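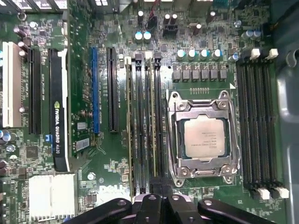
A Dell motherboard with a Quadro K620 graphics card installed.

Home | Classes | Open Desk | Prices | About Us | Find Us

About Gelteo

Hi, I'm Saimi Ahonen, and I run Gelteo, a small computer school for grown-ups. We teach people to use the machine they already have at home, at a speed that doesn't make them want to throw it out a window. You can come for one evening or stay for years (we have a few of those, and I love them dearly).

I didn't set out to own a school. I was working in the office of a furniture importer called Pisari, doing shipping paperwork, and one spring they changed over to a new ordering system. The training was a single morning with a very fast man and a projector. By lunch half the warehouse office was in a quiet panic, and for the next two months people kept turning up at my desk with printouts. I'd sit with them, we'd do the thing they needed, they'd write it down in their own words, and off they'd go. I liked that part of my day so much more than the shipping paperwork! When Pisari moved its office out of state I decided to stay put and see if anyone would pay me for it.

My first class was in my dining room, with a borrowed extension cord and a pot of coffee that tasted of the pot. I put up a card at the grocery store and charged next to nothing. Most of the people who came wanted the same things: how to find the photos they knew were on there somewhere, how to write to a grandchild, how to tell a real email from their bank from a fake one. I still teach all of that. The fake emails have gotten a lot better, so that class has gotten longer.

Where we are now

We moved to Estrella Street after the dining room got silly. The place used to be a fabric store, and it has big front windows and a floor that slopes a little toward the back, so if you drop a pen you'll find it by the coat rack. It's 2 blocks from the bus stop. There is parking behind the building, but the sign is hard to spot from the road – turn in just after the dry cleaner's and keep left.

The classroom sits in front and the Open Desk is in the side room. Classes are kept small on purpose. I tried a bigger group once, to bring the price down, and I spent the whole evening with the three loudest people while everybody else politely waited. Never again.

What we teach

The beginner course is where most people start, and it runs for 45 minutes a session with a break whenever we feel like it. We do the mouse and keyboard, folders, saving things where you can find them again, and passwords. A lot of passwords. Bring the notebook you keep them in, I won't look at it and I won't scold you for having it.

After that you can pick what you like. There's a photo class, a letters and email class, one on staying safe with money online, and a family history class that was supposed to last one season and has refused to end. In September we start a new evening called What's in the Box, for people who have always wondered what goes on inside a desktop computer. We open one up, learn what the main parts are for, and put it back together. You don't need to know anything beforehand, and long sleeves should be the kind you can roll up.

Bookings go through a little program called Clirker, which sends you a reminder the evening before. If you hate booking online (plenty of our students do, that's sort of why they're coming to see me), just call or walk in and I'll put you in the calendar myself.

The Open Desk

The Open Desk is for questions that don't need a whole class. Your printer has stopped talking to you, your screen has turned sideways, you've been handed a tablet for your birthday and it's still in the box. Sit down and we'll go through it together. I'll ask you to do the clicking, even if it takes longer. I know that's annoying when you just want it fixed, but you'll thank me the next time it happens, or at least you'll be less mad at the printer.

We aren't a repair shop. If something is properly broken I'll tell you so and suggest what to ask for when you take it in, and please do make a copy of your photos first. I'd put that on a billboard if I could afford one.

A bit about how I teach

I use everyday words. If I slip and say something technical, stop me, raise a hand, cough loudly, whatever you like. I don't take the mouse out of your hand. I'm happy to answer the same question as many times as it takes – I've asked my mechanic about my brakes at least that often.

We've had around 500 students come through so far, and the oldest handouts from the dining room days are still in a drawer here, coffee rings and all. I rewrite them every year as the buttons move around, and if you took a course a while ago you're welcome to stop by for the new set at no charge.

Come see us

We're at 265 Estrella Street, with the green door. The Open Desk starts at 10 a.m. and evening classes begin at 6:30 p.m. Come a few minutes early the first time so you can pick your chair and get your laptop plugged in. Tea and coffee are on the shelf by the window, and the coffee is much better than it used to be.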